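Moving into a let flat at Drendside: your questions answered

Last updated 2023-12-18

These are the questions new tenants ask us most often. If yours is missing, ring the office or write to Aparecida Godoy, who deals with all new lets at Surnard.

When can I pick up my keys?
Keys are handed over at the Surnard office from the first day of your tenancy. Bring photo ID and your signed agreement. We can't give keys to a friend or relative unless you have told us their name in writing beforehand.

How much is the deposit and where does it go?
The deposit is the same as five weeks' rent. It is placed with a deposit scheme and you will get a certificate by email. Keep it, as the number on it is needed when you leave.

What comes with a furnished flat?
A furnished flat at Drendside has a bed, a wardrobe, a table with chairs, a sofa, a fridge and a cooker. Bedding, towels and cleaning things are not supplied. Part-furnished flats have the fridge and cooker only. The full list for your own flat is in the inventory, and the inventory is what counts if it differs from an advert.
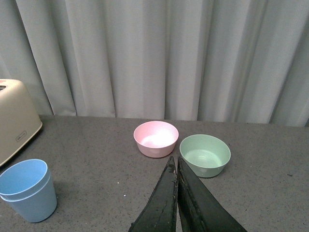 How do I check the inventory?
You have 21 days from the start of your tenancy to read the inventory, add your comments and send it back. Go through it one room at a time and write down marks, chips, stains and anything missing. Be exact about where a mark is and how long it is. Worktops need a slow look in good light, and a grey speckled one like this more than most, as a small chip can pass for part of the pattern. Curtains should be drawn right across so that you can check the folds and the hem. If we don't hear from you in time, we take it that you agree with what is written.

Can I take my own photographs?
Yes, and we advise it. Send them with the inventory and label each one with the room. Please don't send video, our system won't accept it.

Who pays the bills?
You pay for electricity, water, broadband and council tax. The meter readings on the day you move in are written on page 2 of the inventory. Give them to the supplier yourself. You can change supplier, but tell us which one you have moved to.

Can I bring my own small appliances?
Kettles, toasters, microwaves and so on are fine. They must have an undamaged lead and a proper plug. Gas and paraffin heaters are not allowed in any flat. If you want to bring a washing machine, ask first, because not every kitchen has the pipework for one.

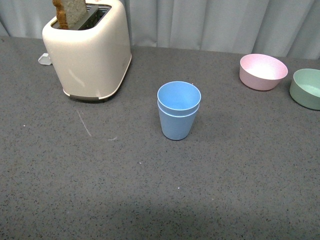
A two-slot toaster on a kitchen worktop

The smoke alarm goes off when I cook. What should I do?
Open a window and shut the kitchen door. Don't cover the alarm or take it down. If it keeps happening, report it as a repair and Ponetti, our electrical contractor, will come and look at where it is fixed.

How do I report a repair?
Use the form on this site or ring the office. Loss of heating, loss of water and anything electrical that feels unsafe should always be reported by phone. Other repairs are normally booked within three working days. Plumbing is done by Jaramillo, and they will ring you direct to agree a time.

Will the office be open over the holidays?
The office closes at the end of December and opens again in January. The repairs line is answered throughout.

How should I look after the kitchen surfaces?
Use washing-up liquid and a soft cloth. Don't use bleach, wire wool or cream cleaners. Hot pans go on a stand or a board, never straight on the worktop.
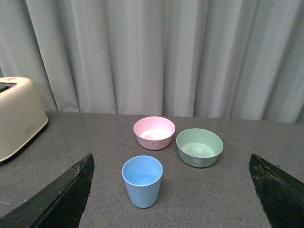 Plastic bowls on a speckled worktop

Can I decorate or put up shelves?
Ask in writing before you start. We usually agree to picture hooks and to plain, light paint. Shelves, blinds and anything fixed to tiles need a separate letter from us.

Can I have a pet?
Write to us with the kind of animal and its age. Some of the buildings have a head lease that doesn't allow dogs, and we have no say in those.

How much notice do I give when I want to leave?
One month in writing, once the fixed term is over. Email is fine. We will reply with the date of the check-out visit and a cleaning list.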